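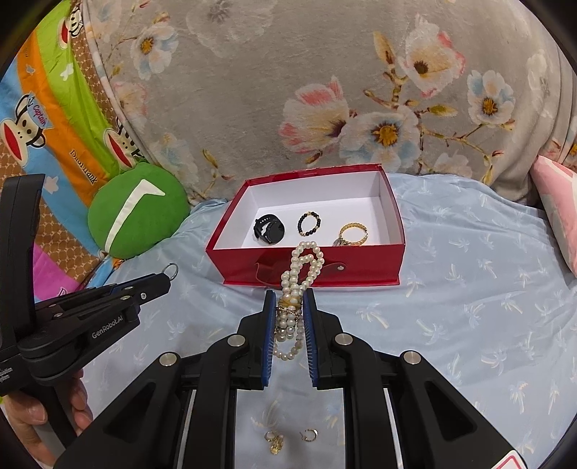 One customer wrote to ask why a box of costume jewellery should cost more than the shelf bracket we sell next to it, and whether any arm had ever learned anything useful from picking up a necklace. Fair questions, and the old version of this page answered neither of them. We have rewritten it.

Tistlow Small Items Task Set
For use with hand-held grippers or a remote-controlled pair of arms
Sold by Helcombe
Price: £416 excluding VAT
Availability: in stock, sent from our own shelves

What it is

A set of 26 small household and personal items, with a card for each task, meant for people recording demonstrations by hand. You hold the grippers, you do the job, and the recording goes towards teaching an arm to do the same. The set gives you things to pick up, put in, take out and lay down that behave differently from one another. Necklaces, bracelets, rings, earrings, watches on straps, hair ties, keys on a loop.

It contains no grippers, no cameras, no arms and no software. We put this near the top as two sets came back last year from buyers expecting otherwise.

Why jewellery

Most of the task sets we have looked at are blocks, cups and toy fruit. They photograph well and they are easy to grip. A policy trained on them will pick up a block very nicely, and then you show it a chain and it pinches the air above it.

A strand of pearls is a much ruder object. Close the pads on it and you have hold of a few beads, while the rest goes where it likes. In the task shown, the loops hang below the grip and the upper part still lies over the front of the box, so whichever way the hand goes next, the necklace has a say in it. Anything else lying in the box can come along too. A bracelet is a bit kinder. A ring on soft bedding is close to the limit of what wide pads can do, and we have watched good demonstrators give up on earrings altogether.

Does that make it better training material? We think it makes it more honest material about what your gripper can manage. Whether your model gets any better is a separate matter and we would be careful of any seller claiming to know.

What we tested, and what we make of it

We ran the set ourselves before agreeing to stock it. Two people, each with a pair of hand-held grippers, recorded 552 attempts over a few weeks. We kept 300. The others were thrown out for the usual reasons: a dropped item, a finger used where a pad should have been, a recording that stopped early, or a demonstrator who changed their mind halfway through and did a different task from the one on the card.

That is a poor rate and we have seen better ones quoted for other sets. Before you compare, ask what the other lot counted as a success. Under our rule the item had to finish where the card said, with nothing else moved out of the box, and no second person reaching in. If we had allowed a necklace left half over the rim, we would have kept a good deal more.

We did not train anything on the recordings ourselves. Tistlow say that a test team at Dastance did, using a remote-controlled pair of arms, and that the results were encouraging. We asked for the recordings and the failure list. We were sent a short video, set to music. We will update this page if more turns up.

Hand-held or remote control?

The set works with both, though they are very different to live with.

Hand-held grippers are quicker to learn. You feel the beads slip and you squeeze again without thinking. You can also work in an ordinary room, on a bed or a kitchen counter, and a plain bench teaches an arm very little about creased sheets and patterned pillows. The snag is that your wrists can do things an arm can't. We found ourselves rolling the gripper over to shake a bracelet free, a lovely trick that no arm in our workshop could copy from where it was mounted. If your recordings are for a particular arm, keep a note of its reach beside you and stay inside it.

Remote control keeps you inside what the arm can do, by definition. It is also slow and tiring, and with most set-ups you feel nothing through the handles. Chains are miserable this way. Expect to spend the first session on the easiest cards only, and don't judge the set or the demonstrator by that session.

We would start with hand-held grippers for the necklaces and bracelets, and use remote control for the larger things. Others will disagree, and Tistlow's own leaflet recommends the reverse – without saying why.

In the carton

26 items, each in its own bag
Lidless box for the put-in and take-out tasks
Task cards, printed both sides
Spare elastic for the beaded pieces
Leaflet

You will need to supply a surface. Please use a cloth you don't mind snagging. Patterned ones are worth trying alongside plain ones, as a small gold piece on a busy print is a much harder thing to find than the same piece on white.

The task cards

Each card gives a start, a finish and a line on what counts as a failure. The starts are loose on purpose ("necklace in the box, any way round"), so that no two recordings begin the same. We like this. Some customers want a marked mat and a fixed position for every item, and if you are one of them you will find the cards annoying.

The two-handed cards are the weakest part. Several of them ask for both grippers when one would do, and in our sessions the second hand mostly hovered. If you record a hand hovering three hundred times over, you may well end up with an arm that hovers. We skip cards of that sort and suggest you do too. The good two-handed ones are those where one side steadies the box and the other lifts, or where a strand is passed across.

Wear and replacements

The beaded items fail first. Elastic goes, then beads go everywhere, and then you spend the afternoon on the floor. The clasps have held up well. Plating rubs off wherever the pads close on it, so the look of the metal parts changes as the weeks go by. For picture-based training that may be a help or a nuisance, and we can't tell you which.

Replacement items are sold singly. Ask for the item by its card number, not by its colour, as the colours vary between batches. Tistlow do not promise that a replacement will match and in our experience it doesn't.

Will it fit my gripper?

The set was planned around parallel jaws with flat, fairly narrow pads. Suction cups are no use here at all. Soft three-finger hands can manage the watches and bracelets, but we couldn't get one to lift a chain cleanly. If your pads are very smooth, pearls will roll out of them. A strip of thin rubber cured it for us, though you must then leave it on for every recording and fit the same to the arm.

Hard plastic tips mark the beads. Screws that stand proud of the linkage can catch a loop of chain, so check for this before you start pulling.

Compared with the others we sell

The Feyisa Kitchen Set is cheaper by some way, tougher, and the better buy if you have recorded nothing before. Its tasks are mostly pick up and put down. You will get through more of them in a morning and your people will be in a better mood at the end of it.

The Tistlow set makes sense as a second purchase, once rigid objects have stopped telling you anything. Bought first, it tends to go back in the carton.

You could also put together something like it from a charity shop for a good deal less money. You would lose the cards and the replacement parts, and gain items that nobody else has recorded. For a single project in one room, we would seriously consider doing that.

Safety

Small parts throughout. Keep away from children and pets, and go over the floor after each session. Do not use chains near an arm that is powered up with its covers off. The watches are sold without batteries and should be kept that way.

Returns

Unopened sets can come back within the month, at your cost. Opened sets can come back if anything is missing or broken on arrival. We do not take back a set after use on the grounds that the arm didn't learn, and yes, we have been asked.

Delivery

Orders placed before 2 p.m. go out the same day. The carton is small enough for ordinary post, but we send it by courier and it needs a signature. Allow longer in December.

Related items

Feyisa Kitchen Set
Rubber pad strip, per roll
Plain and patterned cloths, bundle
Tistlow replacement items, sold singly

If you have kept a failure list from your own sessions with this set, on any gripper, we would like to see it. Send it to the Helcombe parts desk with the make of pad and the card numbers.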